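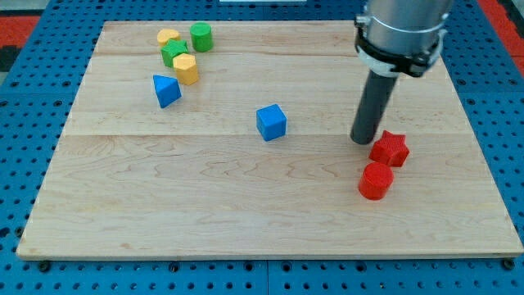 One reader from Metham wrote to us that the toy library should not ask for a deposit, since families who need it most will stay away. We discussed this letter for a long time, and we agree with her in part.

From January the deposit goes down from 19 dollars to 5 dollars for each household. You can still keep a set for two weeks, and you may extend it one time by phone. Puzzles with missing pieces go in the gray box near the door on Mulligan Street – please do not put them back on the shelf.

The library now has 300 members, and many of them come from Plellico by the morning bus. For them we will open at 9:30 instead of 10. If you paid the old deposit, bring your card and we will return the difference in cash. Cards from before the move are also valid.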